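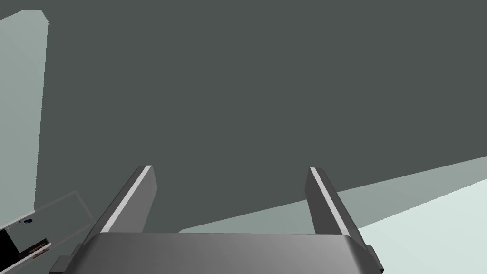 Theresia Mösli asked after the January review whether a demonstration given in the simulator teaches the arm the same thing as one given by hand on the bench, and whether the project should be paying for both. The work in this reporting period was arranged to answer that question as far as the present data allow.

Progress report, Nollgate teleoperation project
Submitted to the Serken program office, September 15, 2020

Status of recording

The demonstration set now stands at 2297 accepted episodes. Of these, 800 were given by hand guiding at the Elolthorpe bench, with the operator holding the arm at the wrist and moving it through the task. A further 700 were given on the same bench by remote control. The remainder were recorded in the simulator, using the same remote control handset and the same button mapping.

The simulator's wrist view is rendered from behind the gripper base. Both fingers stay in view when open, and the work surface is visible through the gap between them. The surface is rendered in one flat dark greenish gray with no markings. Operators judge the approach from the fingertips and from objects near the border of the view, and several reported that height above the surface is hard to estimate when nothing is between the fingers. A second, fixed view was added to the operator display in response. It is shown to the operator only and is not part of the training input.

Comparison of methods

Hand guiding gives the smoothest paths and the shortest episodes. Its main defect is that the operator's hand and sleeve enter the bench camera view, so part of each recording has to be replayed by the arm alone before it can be used. Replay fails when the object has shifted during the first pass. Those episodes are rejected and do not appear in the total.

Remote control avoids replay. Paths are slower and contain pauses, mostly just before the fingers close. We trimmed pauses from one copy of the set and left them in another. The policy trained on the trimmed copy closes early on tall objects. Until that is understood, the untrimmed copy remains the reference.

Simulator episodes are inexpensive to record and need no bench reset. The contact model is the weak point. Thin parts slip out of the rendered fingers at grip settings that hold them on the bench. Munteanu supplied a revised friction table, which was installed late in the period. Episodes recorded before the change are tagged and can be excluded.

On the question raised in January, our present position is that simulator demonstrations are useful for the approach and of little use for the grasp itself. We recommend continuing to fund both, with bench time reserved for closing, lifting and release.

Problems and delays

The handset clock drifted against the arm controller over long sessions. Actions were logged late relative to the images. The fault was found by inspection and corrected by resynchronizing at the start of every episode. Affected recordings were realigned where the offset could be recovered and dropped where it could not.

Next period

Work will cover 3 items:
- rerun the grasp comparison with the revised friction table
- test a surface texture in the simulator as a height cue
- record two-stage tasks, with a regrasp between stages

No change to the budget is requested.

Comments

benchside
Did you try trimming only the pauses in free space and keeping the ones before contact? We had the same early closing and that fixed most of it.

R. at Nollgate
Not yet. The trimming script works on joint speed only, so it would need the fingertip height as well. Added to the list.

plainwasher
Which of the three methods did new operators pick up fastest? The report gives path quality but no training time.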